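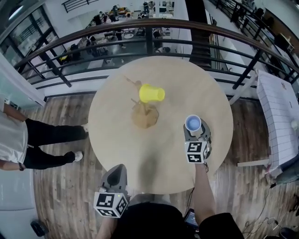 Brito

2025-09-20

The Dremano round table from Radel is sold as a café table for people who don't own a café. I have had one since December, which is long enough for the honeymoon to end and for the two of us to settle into something more realistic.

Let me start with what I like. The top is pale beige wood with a grain so faint you have to go looking for it. I wanted that. My last table had grain like a topographic map, and every crumb vanished into it until somebody put an elbow there. On the Dremano, a yellow plastic cup looks very yellow and a brown paper bag looks like something you should have thrown out. It is a table that keeps an honest record of lunch.

It also looks good on my floor, and my floor is difficult. The planks are long and weathered and come in every shade between brown and gray, with some tan for variety. Dark furniture sinks into it. Glass, which I tried, just shows you more floor. A plain light circle turns out to be the answer, and I only had to buy three wrong tables to find it.

Now for the price, $569. Radel would like you to think of this as an investment. I would like Radel to think of it as a table. The same company's Cludby, a square thing with a lip around the edge, costs less and seats the same number of people, provided none of them minds a corner in the ribs.

Assembly took me two hours. The leaflet has 5 steps, and step 4 is really eleven steps wearing a coat. You get one hex key of the usual quality. Use your own. The bolts go in fine once the base is upside down, and then you have to turn the whole business over, and the leaflet has no views on how.

The round top means there is no head of the table, so everyone reaches into the middle. In my place that means cups, takeout bags, and whatever wooden stick came with the coffee. Things do pile up there. A cup on its side will roll in a curve and, with no lip to stop it, leave. If you have small children or clumsy friends, look at the Cludby after all – or stick to paper cups and lower your expectations.

The finish has held up better than I predicted. One ring from a hot mug, which faded in a week, and a scratch I am blaming on a set of keys. Radel's page claims the surface was wiped 3,000 times in testing. Mine is well short of that, for reasons of character.

Would I buy it again? Yes, on sale, with help for the flipping part. Four stars. The missing one is for the hex key, and they can have it back if they send a decent one.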